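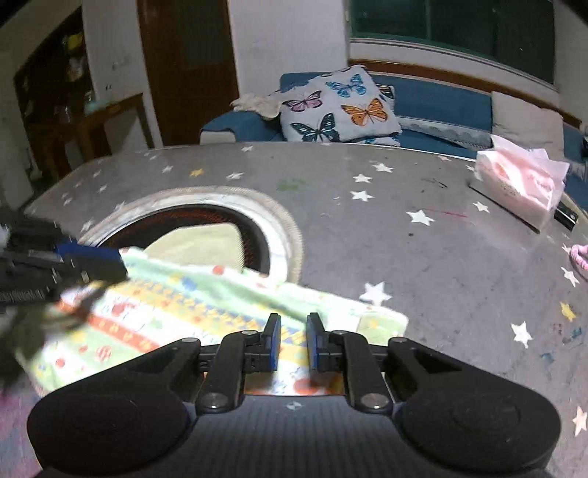 About Cludis

Cludis is a small company in Ilbridge that makes and sells things for the family table: fitted covers for heated tables, seat cushions, hand cloths, and the odds and ends that go with them. We started by sewing table covers for neighbors who couldn't find one to fit. The shop is on Degefa Street, with the sewing room behind it.

What we make

Table covers are still most of our work. A heated table is hard to cover because the opening in the middle has to line up with the heater, and tables vary more than the catalogs suggest. We cut to your measurements. Round covers can be ordered in gray, blue, or oatmeal, plain or with a star print. The star print in white and yellow on gray is the one most families with small children choose - marker and tea stains bother people less on a busy surface.

Our hand cloths are light and soft, and sized to fold in half and in half again. We buy in the printed fabric in short runs, so a pattern with flowers or cartoon animals may be gone by the time you come back for a second one. We keep roughly 400 cloths in stock, plus a box of seconds by the door.

Cushions come square, either plain beige or printed. Covers zip off for washing.

How we think about a room

Most of our customers have one room that does everything. People eat there, the kids draw there, and the laundry gets folded there in the evening. There is usually a bench along the wall under the window, with a cushion or two and whatever soft toys have moved in.

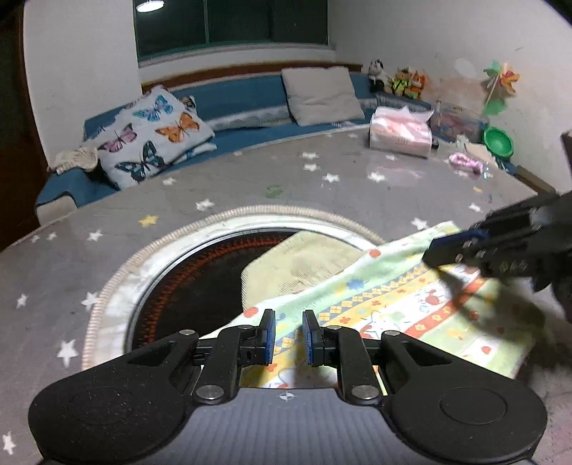

We try to make things that suit a room like that. A butterfly cushion on a blue bench, a pink tissue box, a green bowl, a pinwheel on the wall - none of it has to match, and we don't sell sets. If you need one cushion, buy one cushion.

Cloths should be folded and put away from the heater before it is switched on, and kept off the opening while it is running. The same note is sewn into the hem of every table cover we make.

Orders and repairs

Made-to-measure covers take 30 days, longer in November. Please measure the tabletop and the opening separately, in inches, and send both numbers with your order. Covers are $59 for any round table up to the standard size.

We repair anything we made, whatever its age. Bring it in clean. Small tears are usually done the same afternoon.

Cloltulen, our line of children's bedding, has its own page and its own order form. The shop opens at 10 a.m. and closes at 5 p.m.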